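Brurkside Visitor Office
Frequently Asked Questions: Guided District Visits and Resident Stays

Last revised May 19, 2023

The answers on this page apply to individual travelers and to private groups. Schools and tour operators should consult the separate group terms, which are sent on request.
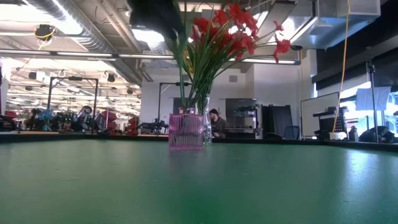
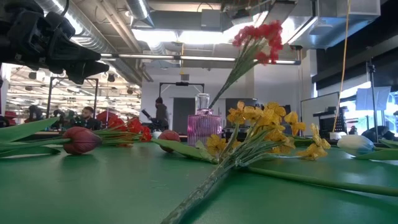
Red artificial flowers and pink ribbed glass on a green tabletop.

GENERAL

What is a guided district visit?

A guided district visit is a walk through one of the residential or working parts of Brurkside, led by a person who lives there. The route leaves out the castle, the harbor front and the covered market, all of which are well served by other providers. Visitors should expect ordinary streets, including some with empty shops and buildings in poor repair.

Why does the office offer visits outside the historic center?

Most visitors spend less than a day in Brurkside and see only the streets between the station and the harbor. District residents told the office that they would like their neighborhoods to be known as well. The routes were drawn up with them and are reviewed every December.

Are the visits suitable for a first trip to Brurkside?

Yes. Travelers with only one day may prefer to see the center in the morning and join the afternoon visit to Steltis.

Which districts are covered?

Visits currently run in Steltis, Zandcombe and the Ní Chonaill estate. The Lower Quay route is suspended until the footbridge reopens. No date has been given for this.

How long does a visit last?

The Steltis and Ní Chonaill routes take two and a half hours. Zandcombe takes three hours and includes a steep climb of 248 steps. A bus serves the top of the hill, and visitors who wish to avoid the steps may meet the guide there by arrangement.

BOOKING AND PAYMENT

How do I book?

Bookings are made at the visitor desk in the station hall or by telephone. The office does not accept bookings by social media message.

How far in advance should I book?

Places may be reserved up to 16 weeks ahead. In summer the Zandcombe route is usually full several days before departure.

What is the cancellation policy?

Cancellations received at least 7 days before the visit are refunded in full. Later cancellations are not refunded, but the booking may be moved once to another date in the same season. If the office cancels, the visitor may choose a refund or a new date.

What is the largest group size?

Four households or eight persons, whichever is smaller. Larger parties are divided between guides and leave at different times.

May I tip my guide?

Guides are paid for each visit and tipping is not expected. Guides may accept a tip if one is offered. They may not ask for one.

CONDUCT DURING A VISIT

May I take photographs?

Photographs of streets and public buildings are permitted. Please ask before photographing any person, and do not photograph children, open doorways or laundry lines. In the Zandcombe chapel no photographs may be taken during services.

May I ask the guide about difficult subjects?

Yes. Housing, wages, emigration and the closure of the cannery come up on most visits, and guides are free to give their own opinions. Those opinions are not the position of the office. A guide may also decline to answer a question.

How should I dress?

There is no dress code. Closed shoes are advised on all routes. The Steltis towpath is unpaved for half its length and drains slowly after rain.

Is it safe to return to the districts without a guide?

Visitors are welcome to return on their own. The usual care with bags and telephones applies. Street lighting on the Ní Chonaill estate is limited after 11 p.m., and the last bus leaves before that hour.

RESIDENT STAYS

What is a resident stay?

A resident stay is paid lodging in the home of a district household, with breakfast. Stays run from two to 20 nights. All homes are inspected before they are listed.

Will I have a private bathroom?

In most homes the bathroom is shared with the household. The listing for each home states the arrangement.

Are evening meals included?

No. Some hosts offer them at a price agreed directly with the guest. Dietary needs should be stated at the time of booking, even where only breakfast is taken.

May I receive guests at the home?

Only with the host's consent. Overnight guests must be registered with the office and are charged at the standard rate.

What should I do if there is a problem with my stay?

Please speak to the host first. If the matter is not settled, contact Seija Halonen, Resident Stays Coordinator, through the visitor desk. Urgent calls outside office hours are answered by the duty officer, whose number is printed on the booking slip.

COMMENTS AND COMPLAINTS

How do I make a complaint about a guided visit?

Complaints should be made in writing to Finbarr Hayes, Head of Visitor Services, and should give the date, the route and the booking number. A complaint about a refund should include a copy of the receipt.

May I suggest a correction to this page?

Corrections may be handed in at the visitor desk during opening hours.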